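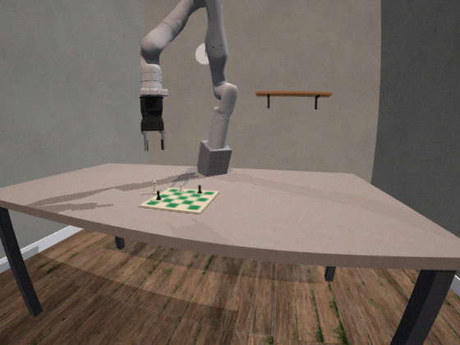 *Free for editorial use with this release.*

**PRESS RELEASE**
**For immediate use**
**Storbridge, November 2019**

# Games library Drerkesora will open its doors in Storbridge in January

The toy and game shop Fuentealba will open a lending library for board games in Storbridge in January. The library has the name Drerkesora and will be on the ground floor of the Fostavard building, beside the bus station. Residents will be able to borrow board games, card games and puzzles in the same way that they borrow books, and to take them home for three weeks.

At the opening the collection will have 3,000 items. Many of them come from the shop's own stock of past years, and the rest were given by families in the town after a call in the shop window last spring. Every donated box was opened and checked by the staff. Where parts were missing, they were ordered from the publisher, or the game was put aside to serve as a source of spare pieces for others.

"People buy a game for the holidays, they play it two times and then it stands on top of the wardrobe," says Asabe Shehu, who will lead the library. "I did the same in my own home for years. A game is rather expensive, and before you have played it you do not know if your family will like it. With a library you can be wrong and it costs you very little."

## How the lending works

Membership is for one household and costs 8 pounds per year. A household can have three games at home at the same time. Children under twelve can have their own card without payment, if an adult of the household is a member.

Each game is in its original box when this is still strong enough, and otherwise in a new plain one with the title on all sides. Inside the lid there is a list of the contents. Members are asked to look at the list before they bring the game back and to write on it if something is missing. There is no fine for a lost pawn or a lost die. For a missing board or a whole lost game, the library asks for a part of the replacement price, which depends on the age of the game.

It will be possible to reserve by telephone or at the desk. An online catalogue is in preparation, but it will not be ready for the opening. Until then a printed catalogue can be taken home without payment, and it is sorted by number of players, by playing time and by age.
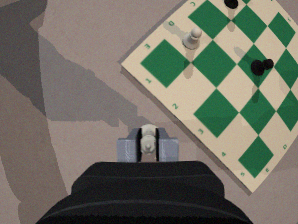 Drerkesora will also have a playing room, where visitors can try a game before they borrow it. The room has 70 seats and is open during all the hours of the library – membership is not necessary to sit there and play. It was important for Fuentealba that the old games should have the same place as the new ones, and one side of the room is therefore kept for chess, draughts and backgammon. For chess the library has chosen boards in green and cream, as on the one shown with this release, and not the strong black and white, which many older players find tiring for the eyes in the evening. The sets on that side stay in the room, but similar ones can be borrowed. Beginners can ask at the desk for a sheet with the moves of the pieces, which Ms Shehu has written herself in simple words.

## Games in many languages

Of the games in the collection, 113 have rules in a language other than English. Some were bought by the shop for this purpose, others arrived with the donations. Where the library has only foreign rules for a game, an English translation is placed in the box. The opposite work has also started: for the games that are borrowed by many families in other towns with such a library, short rules are being prepared in Polish, Arabic and Portuguese.

"When I came to this country, I learned a big part of my English at a table with cards in my hand," says Ms Shehu. "You hear the same sentences again and again. It is your turn, you must take two, wait, I have not finished. After one evening you can say them too. I hope that some new neighbours will come to us also for this."

Schools and day centres in Storbridge can ask for a group card. With it they can borrow up to eight games for a whole school term. Games with large pieces, and games with raised marks for people who do not see well, are on a separate shelf near the entrance and can be reached from a wheelchair.

## The building

The ground floor of Fostavard was a carpet showroom until three years ago and has been without a tenant from that time. The large windows to the street have been kept. The floor is new, and the ceiling was lowered and covered with a material that takes away a part of the noise, as a room full of players can become quite loud. There is a small kitchen with tea, coffee and soup. Food may be eaten in the kitchen corner, drinks are allowed at all tables if the cup has a lid.

The shop Fuentealba stays in its present place in the upper part of the High Street. The library will not sell games, but members who want to keep a title that they have borrowed can order it in the shop at a lower price.

## Opening day

On the opening day the library will be open from 10 am to 9 pm. There will be short introductions to new games each hour, a swap table for puzzles, and in the evening a draughts tournament without age groups. Entrance is free. Places in the tournament can be booked at the till of the shop. The exact date will be announced in the shop and in the window of the Fostavard building.

Donations of complete games are still welcome until the end of the year. Please do not send games which need batteries that are no longer sold.

## Contact for the press

Asabe Shehu
Drerkesora, c/o Fuentealba, High Street, Storbridge

Journalists who wish to see the rooms before the opening are kindly asked to leave their name and telephone number at the shop. Interviews are possible in English and in French.

*End of release*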